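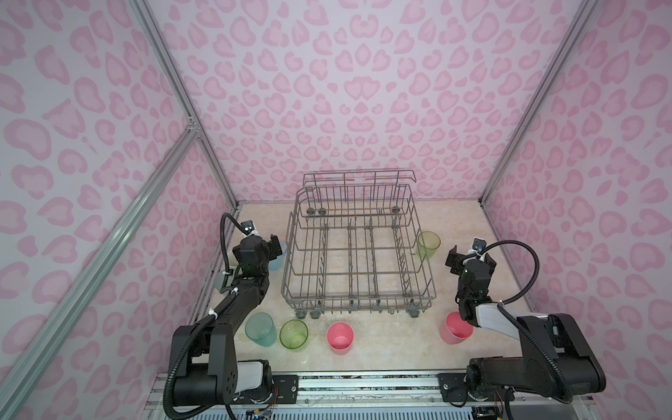
Photo: Beatriz Ramalho

Home News Kitchen Notes Events Back Issues Contact

Plastic cups and the bottom rack

The tea towel question from the February issue brought in more mail than expected, and most of it was on another subject altogether: plastic cups in the dishwasher. Normand Sandhu, who looks after the kitchen at the Hodlow hall, has been dealing with the same thing since the good glasses were retired, so we asked him to set down how he does it.

The hall now owns 124 plastic cups in mixed colours, pink, teal, light blue and a couple of greens among them. They are light, they stack, and children can carry them. They are also light enough to flip over during a wash and finish the cycle full of grey water.

Normand's first rule is that cups go in the top rack whenever there is room. The bottom rack of the old Cormier sits closer to the element, and thin plastic left down there can warp at the rim. After a big supper there is no choice, and then he pulls the bottom rack right out, sets it on a flat surface and loads it there. It saves bending, and you can see which rows are free.

Each cup goes over a tine with the open end down and leaning a little, so water runs off the base. Upright cups are no good to anyone. He puts the cups in the middle rows and heavier plates on the outside, where they act as a fence. If a cup still rattles when you nudge the rack, move it over one row.
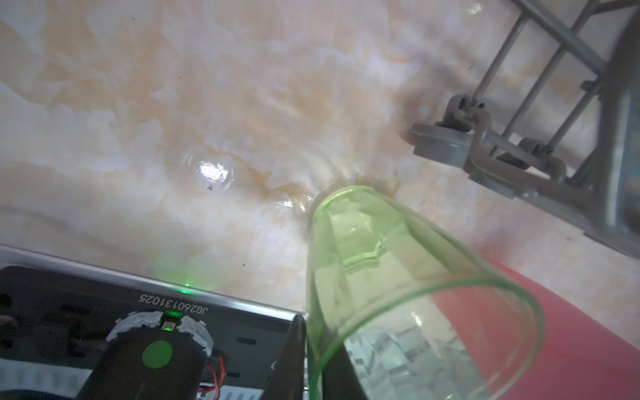 Drying is the other half of it. Plastic doesn't hold heat the way china does, so the water stays in beads long after the plates are ready for the cupboard. Normand opens the door as soon as the cycle ends, gives the rack a shake, and leaves everything for almost 100 minutes before stacking. Cups stacked damp will stick together and smell by the next event — anyone who opened the cupboard after the harvest supper will remember.

A cup with a moulded ridge needs a second look, as water sits in the groove. Run a dry cloth once around it. Cloudy cups can be soaked in warm water with a splash of white vinegar, then rinsed.

While the rack is out, check the wheels for string and label scraps, and wipe the rails before sliding it back. Replacement wheels for the Cormier are in the drawer under the kettle, 4 to a bag.

Cups borrowed for the Trendley picnic can be left in the bin by the side door.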